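**Call for participants: grip width and the deadlift, July block**

Canudard Strength, Plesville, is recruiting lifters for a seven-week training study. It compares two hand spacings on the conventional deadlift, with all other variables held constant. Britta Buschmann runs the sessions; Gisela Rothe handles enrolment and data. 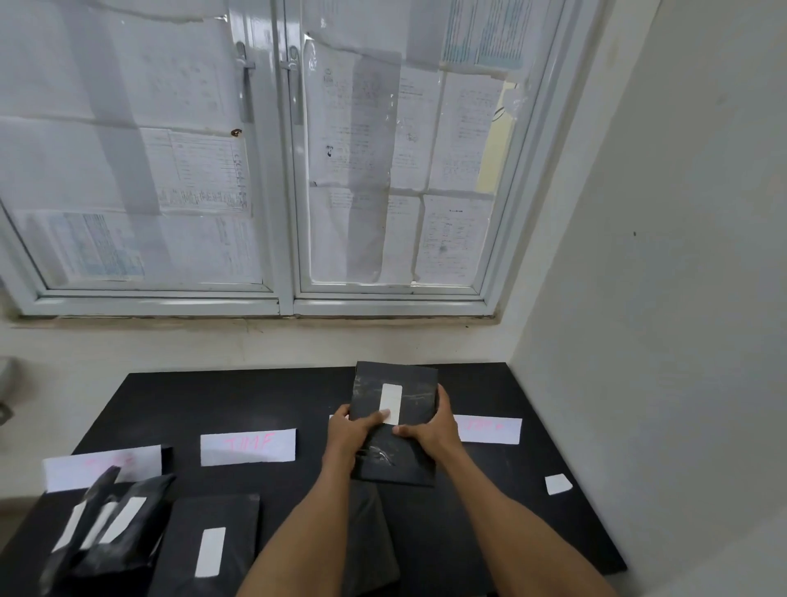 Applicants must have trained the deadlift for at least a year and be able to pull 1.5 times bodyweight without straps. Upper age limit is 42. Anyone with a back or hand injury in the past 4 months is not eligible.

Participants are assigned to one spacing by draw and keep it for the whole block. Sessions run three times a week, starting at 18:30. Belts are allowed – straps, hooks and mixed grips are not. Chalk is supplied.
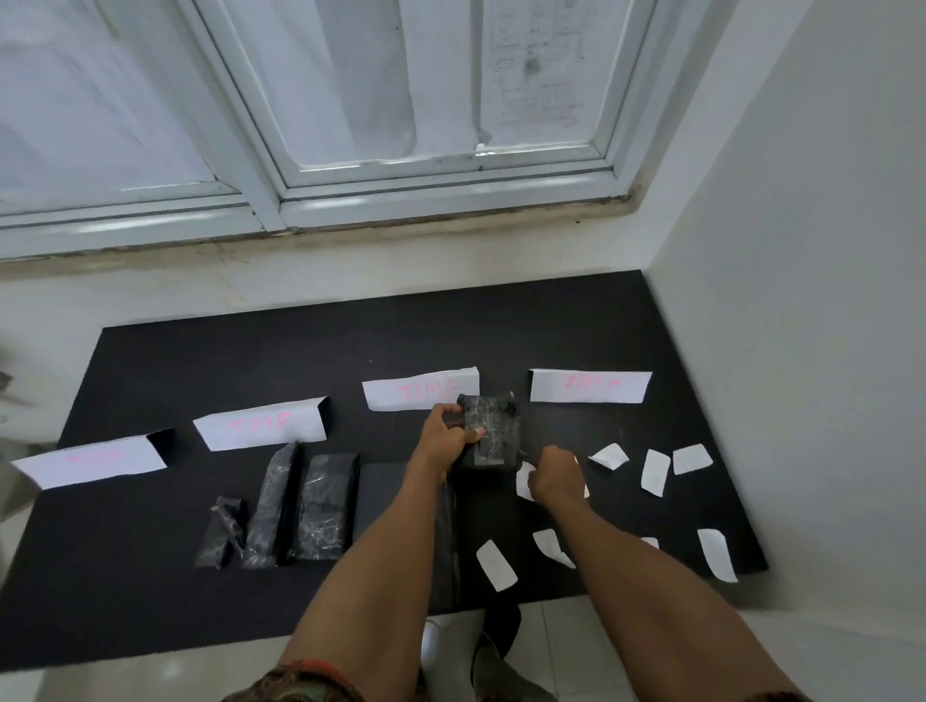 A single is tested at the start and end of the block. Each attempt is judged to the same standard: bar motionless at the top, knees locked, shoulders back, no downward movement before lockout. Missed lifts may be repeated once at the same weight.

Other lower-body work must stop during the block. Upper-body training may continue if logged on the Skallel sheet.

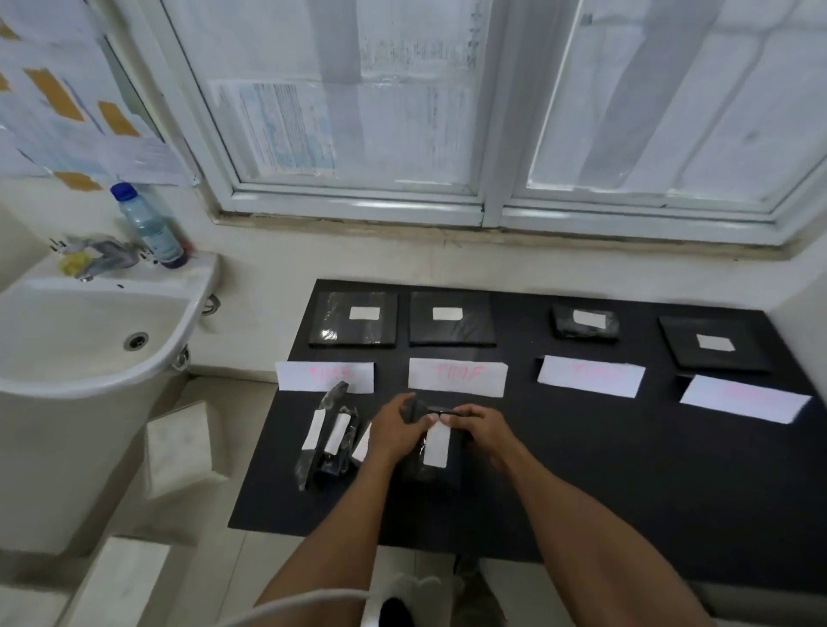

There is no fee and no payment. Travel from Derese is refunded on production of a ticket.

To apply, send your age, bodyweight and best recent single to Gisela Rothe, Room 612, Canudard Strength, Plesville. Applications close at the end of June.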